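The Avcombe library is getting its evening hours back, and I could not be happier about it! Starting in February the doors stay open until 8 p.m. again, after two winters of everybody getting shooed out at five with their coats half on.

I stopped by the front desk to ask how it came together. Harish Garg, the branch manager, told me the town council found the money in this year's budget after a petition landed on its table with 753 names on it. (Mine is on there somewhere, in terrible handwriting.) The goal had been 700, so people clearly care about this one.

So what do you get for the extra three hours? The reading room and the computers, for starters, plus the quiet study tables upstairs — those go fast around exam time, so get there early. The kids' corner will close at six like it does now. Parking in the Lucero Street lot is free after five, and the number 20 bus still stops right out front, though the last one leaves a few minutes before closing. I asked if that could be fixed. Garg says he has written to the bus company and is waiting to hear.

The part I'm most excited about is the evening classes coming back to the basement room. Efthymia Vasilakis is running bookbinding again, and she's adding a beginner's night for people like me who have never folded a page straight in their lives. There will be a genealogy group too, and a hands-on tech night that takes all ages. Sign-up sheets go out at the desk next week, and the classes are free with a library card.

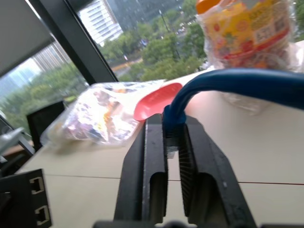
*A two-fingered black gripper, up close.*

If your card has expired, bring something with your address on it and they'll renew it while you wait. Mine took less time than finding my glasses. Overdue books can go in the slot by the side door, same as always — and yes, I still have two of theirs at home.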